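LAW 77: Foundations of Legal Reasoning
Orura College of Law, first-year program
Week 3 handout: Ratio, obiter and the art of reading a judgment

Welcome back! Last week we got through the court hierarchy, and most of you now have a decent feel for which courts bind which. This week is my favourite of the whole term, as we finally open up some judgments and work out what they decide.

Before class

Read the Hartono extract in the course pack (it's the shipping one, with the late delivery and the spoiled fruit). Read it once fast, without a pen. Then read it again slowly and write a single sentence stating what the court decided and on which facts. Bring that sentence. It doesn't matter if it's wrong, we'll be pulling all of them apart together and it's great fun.

1. What is the ratio?

The ratio decidendi is the legal rule the court needed in order to reach its result. Everything else the judge says about the law is obiter dicta. Obiter can be persuasive, sometimes hugely so, but a lower court isn't bound by it.

A good working test: take the proposition you think is the ratio and reverse it. Would the outcome have changed? If so, you may well have found it. The test gets wobbly when a court gives two independent grounds for its decision, and we'll spend a good half of the seminar on exactly that problem.

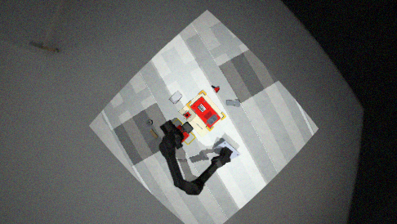 Fig. 1. Simulated scene: tiled floor panel with objects and a robot arm.

2. Levels of generality

Every ratio can be stated narrowly or broadly. Take our practice problem, Zuscombe v Ornmont Ferries. A passenger's bicycle is damaged while stowed on deck. The court holds the ferry company liable. Is the rule about bicycles? About passengers' belongings? About anything handed over to a carrier for safekeeping? All of these fit the facts, and counsel in the next case will argue for whichever one helps their client. Try writing the narrowest version you can defend, then the broadest, and notice how much room there is in between.

Watch the verbs too. "The court held" belongs to the ratio. "The court noted" or "observed" usually signals something softer. Students lose easy marks by mixing these up.

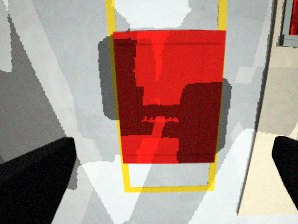

3. Distinguishing

Once you can state a ratio at different levels, distinguishing comes much more naturally. You look for a material fact in the earlier case that is missing from yours, and you explain why the difference should matter. That second step is where the real lawyering happens! In Zuscombe the deckhand took the bicycle and tied it down himself. Suppose our client had wheeled it aboard and stowed it without any help. Does the earlier rule still reach her? Argue it both ways.

For the tutorial

Write a case note on Hartono of around 200 words. Cover the material facts, the issue, the holding and the reasoning. Use neutral citation and follow the style guide for pinpoints. Please don't paste in the headnote, I've read it many times and would much sooner read you.

Next week: multiple judgments, dissents, and how to count heads when the majority can't agree on its reasons.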